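Plundport yard: stock and loading news

The February shipment of sawn beech and oak has cleared the Plundport yard. Packs are kiln dried and sold by the cubic meter, 378 cubic meters in all. Buyers with open orders should confirm lengths with the Draltby office before loading.
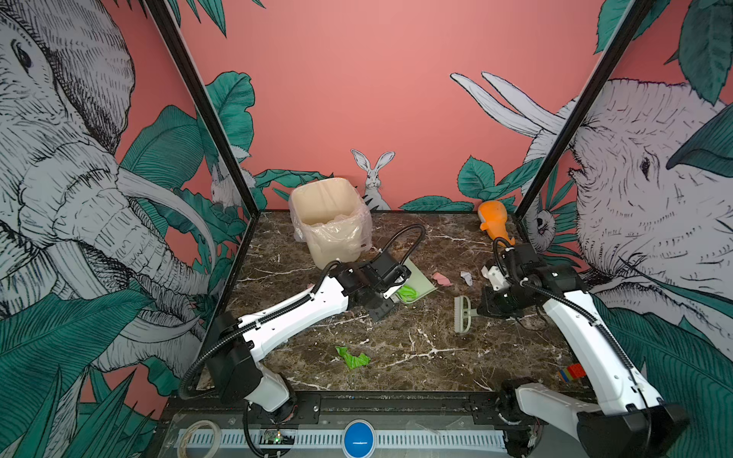

Plywood and veneer

Birch plywood is back in the price list in two grades. Payment terms for export customers stay at 30 days – new accounts pay in advance for the first order. Marinescu continues to supply rotary-cut veneer, and mixed bundles can be shipped in the same container as plywood.

Quotes for veneer now hold for 90 days. Older quotes run out on the date printed on them and will not be extended.
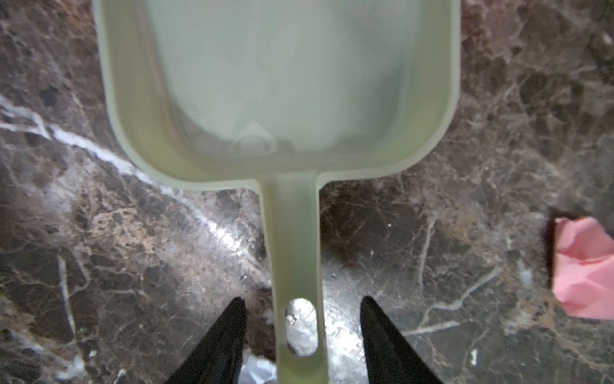 Photo: Jundo

Trucks are loaded at Plundport until 2 p.m. on Friday. Drivers need the order number and the pack list at the gate. Requests for fumigation papers go to the Draltby office with the order, as they cannot be added once a container is sealed.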